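Nallik Wildlife Park, Visitor Areas
Pre-opening safety walk, with comments
Month: February
Checked by: Godelieve Boersma
Start: 6:40 a.m. Finish: 9:15 a.m.

Marks used: OK, FIX (before gates open), WATCH (can open, look again next month), N/A.

1. Main gate and ticket hall

1.1 Turnstiles release when the fire alarm is tested. OK
1.2 Wheelchair gate opens fully and stays open on its hook. FIX
Hook is bent and the gate swings back. Tied open with rope this morning. Rope is not a repair.
1.3 Park maps show the current assembly points. WATCH
A box of 2,000 maps still shows the old point beside the parrot house. Use these up for school packs only if the correction sticker goes on.
1.4 Floor mats flat, no curled edges. OK
1.5 Visitor counter reads zero before opening. OK
Last busy day on the log was 3,265 visitors. The exit lanes were laid out for that and a bit more.

2. Paths and railings

2.1 Main loop free of loose stone and ice. OK
Gritted from the gate as far as the lemur bridge. The shaded bend after the bridge was done twice.
2.2 Handrails firm along the lake. FIX
Two posts move when leaned on, both on the side nearest the pelicans. Barrier tape up. Hoekstra have the order for new post feet.
2.3 Boardwalk screws flush. WATCH
Some proud screws near the otter window. Knocked down for now. The boards themselves are sound.
2.4 Path lights working for late closing. OK

3. Animal viewing areas

3.1 Glass free of cracks and chips. OK
Scratch on the otter window is the old one, same length as in the January sheet.
3.2 Second barrier at the big cats is locked at both ends. OK
3.3 Walk-through aviary: both doors cannot be open together. FIX
The inner door closes too slowly. A family with a stroller would be standing in the gap with both doors ajar. Closer needs adjusting or replacing. Keep the aviary shut to visitors until signed off.
3.4 Hand-wash taps at the petting yard run warm, soap full. OK
3.5 Feeding signs readable from the path. WATCH
Goat yard sign has faded. The word "not" in "do not feed" is the palest part.

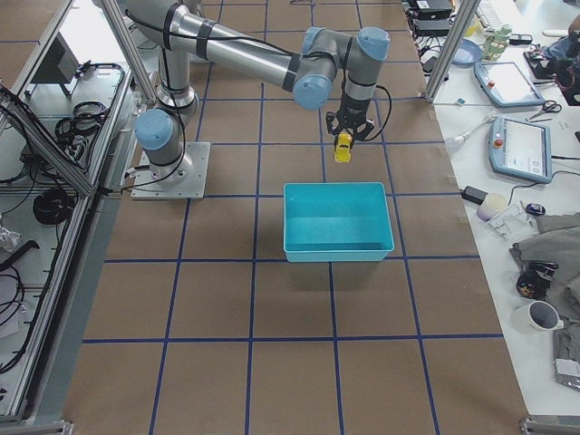 The soap at the petting yard is the wrong kind for small children, Nurkutham wrote on the shared copy of this sheet, and it ought to be marked WATCH at least, as the pump is stiff and they give up before any comes out. Tried it again after reading that. The left pump is stiff, the right one is fine. Item 3.4 stays OK for the water, and the left pump goes on the repair list.

4. Bellura playground

4.1 Climbing net, no frayed rope. OK
4.2 Bark depth under the swings. FIX
Scraped down to the liner under the middle seat. Rake back from the edges first and top up from the bay behind the shed.
4.3 Slide joints smooth to the hand. OK
4.4 Gate latch out of reach of toddlers. OK
Stiff in the cold but it catches.

5. Park train

5.1 Brake test, empty and loaded. OK
5.2 Door chains on every carriage. FIX
Missing on carriage 2, right side. Leave that carriage off until a chain is fitted.
5.3 Crossing bell heard from both sides. OK
5.4 Driver radio checked with the gate. WATCH
Drops out behind the bear house for a few seconds. Same as last month.

6. Café terrace and restrooms

6.1 Umbrella bases weighted. N/A
Umbrellas still in storage.
6.2 Emergency cords in accessible restrooms hang to the floor. FIX
Cord by the café was tied up in a knot again. Untied and tested, bell sounds in the kitchen. Cleaning team to be told, in writing this time.
6.3 Gas shut-off reachable, nothing stored in front. OK
6.4 First aid box sealed and in date. OK

Still open from January: drain cover by the flamingos (part ordered), spare key for the lake gate (not found).

Recheck of all FIX items at 8:30 a.m. on opening morning. Aviary last, with the keeper present.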